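# Key handling at the Mensah lettings office: what a robot cell changes for the staff
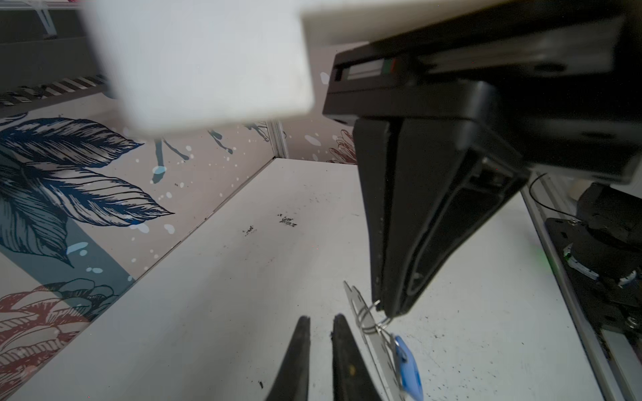 It takes the sorting off us but it doesn't take the blame, was how Akosua Sowah put it when asked about the cell in her second week of using it. She meant that tenants who get the wrong key still come to the front desk, and a person still has to deal with them. Her remark shaped most of what we asked the others afterwards, so it is placed first in this report.

## Background

Mensah lets and manages flats. Every flat has at least one set of keys on a split ring with a plastic tag, and the sets go out and come back all day with tenants, cleaners and tradespeople. Until January the returned keys were dropped in a tray and put away by whoever was free. The key store has 1000 hooks.

The cell was set up by Plirkora. It picks up a set by its ring, reads the tag number and hangs the set on a hook. Keys with no ring, or with a tag too worn to read, go into a reject tray and are done by hand.

Our project was not to build or program the cell. We were asked to look at the work before and after, and to write down what had changed for the people doing it.

## What we did

We interviewed four members of staff, two at the desk and two in the back office. We sat in the key room on several afternoons and took notes. Mensah also gave us the log from the cell, which covered 3435 returned sets. We did not have a log from before January, as nothing was written down then, so we can't compare the error rates properly. This is the main weakness of the report.

## What the work was like before

Putting keys away was a job without an owner. Naa Aryee worked at the desk and did more of it than she was meant to, because the tray was behind her chair. She described it as something you did while you were on the phone. She also said it was the only time in the day she stood up and walked about, and that she got to know the flats by their keys. She could often tell which building a set belonged to without looking at the tag.

Chibuzor Nwosu, in the back office, remembered it differently. For him it was the searching that took the time. If a set had been hung on the wrong hook, it could take most of a morning to find, and sometimes a locksmith was called before it turned up.

## What the work is like now

Keys still come back over the desk. The person on duty puts them in the infeed tray and the cell does the rest. When it stops, a light comes on and somebody has to go and see to it. The usual causes given to us were two rings caught together, a long key lying across the ring, and a set that slid out of the fingers.

The staff have split into those who will open the cell and those who won't. Ama Quaye has become the person everybody calls. She had half a day of training from Plirkora and has taught herself the rest. She likes this part of her job and has asked for it to be put in her job description. When we finished our visits it had not been.

Cleaning the cell is also a new job. Dust and grit come in on the keys and end up on the floor of the enclosure. It was not on anyone's list at first, and Naa wiped it out when she noticed it. There is now a rota by the door — we saw that it was not always signed.

Searching has nearly gone. All four said so. Chibuzor now spends that time on inspection reports, which he finds duller but easier to plan.

## Things we did not expect

Naa no longer knows the flats as she did. She was not upset about it, but she said that when a tenant rings up and can't remember their flat number she is slower to help than she used to be. Nobody had thought of this as part of the key work.

The other thing was the tags. Staff now replace a scratched one straight away, and they are stricter with tradespeople who take tags off. One plumber has complained.

## Suggestions

1. Put the clearing of stops and the cleaning into somebody's written duties, with time allowed for them.
2. Train at least one more person to open the cell, so that Ama can take leave.
3. Keep a note of wrong keys handed out at the desk. The cell's log stops when the set is hung up.
4. Ask the desk staff again in a few months. Two of them were still getting used to it when we spoke to them.

Interviews and notes by Si-woo Kwak. The interview questions are in the appendix, and the staff named have read the parts that mention them.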